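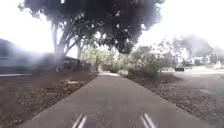
Page 54

Route attendants wanted, Veltus sidewalk robots

Remeck is moving its campus rounds from hand carts to sidewalk robots. Cart staff keep their jobs and pay grade, and we are adding attendants from September.
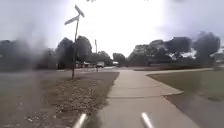
Sidewalk with a side path, robot's view.

You will walk beside a robot or follow it from the desk, take over at crossings, and log every stop. Expect less lifting and more screen time than on the carts.
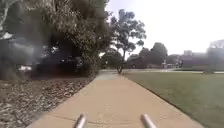

Shifts start at 6:30 a.m. and run up to 40 hours a week. Training is paid. You must be able to walk outdoors in all weather and lift 50 pounds.
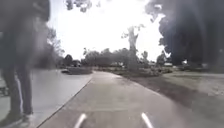
No robot experience needed. Apply at the Drirkier Street office.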